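Against Buy It for Life

Orysia Palamarchuk
Tuesday, August 18, 2026

I own a lot of old things, including a desktop computer whose case has been off more often than on, so people assume I'm a natural member of the buy-it-for-life crowd. I've tried to be. I have some complaints. 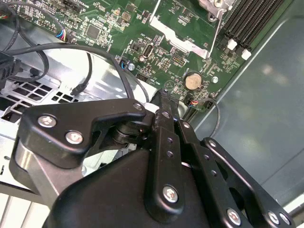
The pitch

You know how it goes. Cheap stuff is a trap. You buy a $40 pair of boots every winter until you've spent more than the man who bought one good pair and left them to his son. So pay up front, pay a lot, and you'll be richer in the end as well as better dressed. There are forums for this, and newsletters, and lists that get passed around every fall with the same skillet at the top.

I believed it for most of my thirties. I still believe a small part of it. What bothers me is how rarely anybody does the arithmetic out loud, and how often the people making the argument have an affiliate link sitting right under it.

My own record

I bought a Clostuvel backpack in the first flush of enthusiasm. It was $260, which I justified on the grounds that it had a lifetime guarantee and that I would be carrying it to my funeral. The zipper went in the third year. I wrote to the company and they were perfectly nice. They told me zippers were a wear item.

I'd never heard the phrase "wear item" before, and I've since grown very fond of it, in the way you get fond of a neighbor's barking dog. If you read the terms, the wear items on a Clostuvel bag are the zippers, the straps, the buckles, the foam, the lining and "fabric subject to abrasion." I would like someone to tell me what's left. The label, possibly.

A new zipper at Shevchuk, the shoe and luggage repair place near the bus station, cost me 26 dollars and took a week. It's a better zipper than the first one. The bag is fine and I still use it. But it's fine because of a man with a heavy sewing machine, and he would have done the same job on a bag from the discount store. He told me so when I asked. He also said he sees more expensive bags than cheap ones, and before anyone writes in to say that proves something, think about who pays to have a bag fixed.

Survivors

That brings me to the argument I find weakest, the one with the grandmother's mixer in it.

Every discussion of how things used to be made includes somebody's grandmother's mixer, still running, heavy as an anvil, older than the person posting. I don't doubt the mixer. I have my aunt's, and it works, and it smells of hot dust when it does. But you can't learn how mixers used to be made by looking at the ones that are left. The bad ones went to the dump before you were born. In fifty years somebody is going to post a toaster from this year and say they don't build them like that now, and it will be true of that toaster.

There's also the matter of what the mixer cost. My aunt kept her receipts in a cookie tin, all of them, for decades (I inherited the tin too), and when I put the price into an inflation calculator I had to sit down. She'd paid the equivalent of a month's groceries for a family. Of course it was well made. If I paid that much for a mixer today I could have a very well made one, and I wouldn't, and neither would you, and then we'd both go online and complain about quality.

I'll grant the other side something here. Some categories really have gotten worse at the same real price. Bed sheets, I'm fairly sure. Flashlights have gotten much better. Umbrellas were always terrible.

The Zavov problem

Two winters ago I needed a desk chair, and I went looking the way you're supposed to, reading threads by people who had owned theirs a long time. The name that kept coming up was Zavov. Owners of 8 years' standing, ten years, fifteen, all swearing by it. So I ordered a Zavov.

What arrived shared a name and a silhouette with the chair in the threads. The company had been sold somewhere in the middle there. The old ones had a metal base, and mine has a plastic one with a metallic finish that comes off on your socks. The arms wobble. It isn't a bad chair, it's an ordinary chair at an extraordinary price, and I'd bought it on the testimony of people describing a different object.

This is a problem with the whole project, and I don't see a way around it. The only good evidence that a thing lasts fifteen years is fifteen years old. By the time you have it, the thing isn't sold any more, or it's sold by somebody else, or it's made someplace else out of something else. A reputation for durability is worth a lot of money to whoever owns the name, and the quickest way to get the money out is to stop earning the reputation. It takes customers years to notice. I'm not even claiming anybody is wicked. I just think if you put that incentive in front of enough companies, you'll get enough Zavovs.

People tell me the answer is to buy used, and get the old version. Sometimes, yes. I've done well that way with hand tools and lamps. I've also driven forty minutes to look at a "barely sat in" chair with a cat living in it.

Life is long

Then there's the second half of the slogan. For life. Whose, and which part of it?

I went through my closets in October, meaning to write something much more cheerful than this, and what I found was that most of the things I'd gotten rid of over the years hadn't broken. I moved to a place with no gas line. I stopped camping. My feet got bigger, which I'm told happens. I once bought a stockpot big enough to feed a wedding, guaranteed for 200 years for all I know, and gave it to my brother when I got honest about how often I make stock.

A thing that outlasts your interest in it hasn't saved you a cent. The pot would have been a fine deal for a person who makes stock every Sunday for forty years, and that's who I was picturing when I paid for it. I've noticed I do most of my expensive shopping on behalf of that woman. She also rides horses, apparently, going by the boots.

The numbers people, and there are a few in every thread, like to talk about cost per use. It's a decent idea, but you can only calculate it at the end. At the register you're dividing a real price by a made-up number, and I have never met anyone whose made-up number was too low. A friend ran the sums on a $3,000 espresso machine this way and got it down to pocket change per cup, assuming two cups a day until retirement, with no repairs and no descaling and his wife continuing to drink coffee. She's switched to tea.

What the forums leave out

Maintenance, mostly. The long-lived objects I know of belong to people who look after them, and those people look after their cheap things too. My neighbor across the hall has a plastic colander from the eighties. She washes it by hand and hangs it on a nail. That's the entire technology.

I don't look after things especially well. I leave good knives in the sink. When I bought my carbon steel pan I read all the instructions about drying it and oiling it, followed them for a month, and then had the flu. A cheap nonstick would have shrugged off that week, and would have been in the trash in three years anyway, and I honestly couldn't tell you which of those is the more sensible purchase for somebody like me. The lists never ask. They rate the pan and leave out the owner.

And then parts. Skeltus makes the kettle I've had the longest, and it isn't on any list I've seen. It was mid-priced and it's ugly. But they'll sell you a lid, or a switch, or the little filter in the spout, for a few dollars each, and the page with the parts on it has been at the same address since I bought the kettle. I've replaced the switch and the filter. I trust that parts page more than any lifetime guarantee I've been given, including the one on card stock with a gold edge that came with the backpack.

So I've mostly quit looking at the guarantee. I check whether the parts are for sale, whether it's held together with screws or glue, and whether the place by the bus station would take it. I'm not offering that as a system. I also check the price, and a lot of the time I buy the cheap one, and some of those have lasted embarrassingly well. My can opener came from a gas station.

Comments are open. If you're going to tell me about your boots, please say how many times they've been resoled and what it cost.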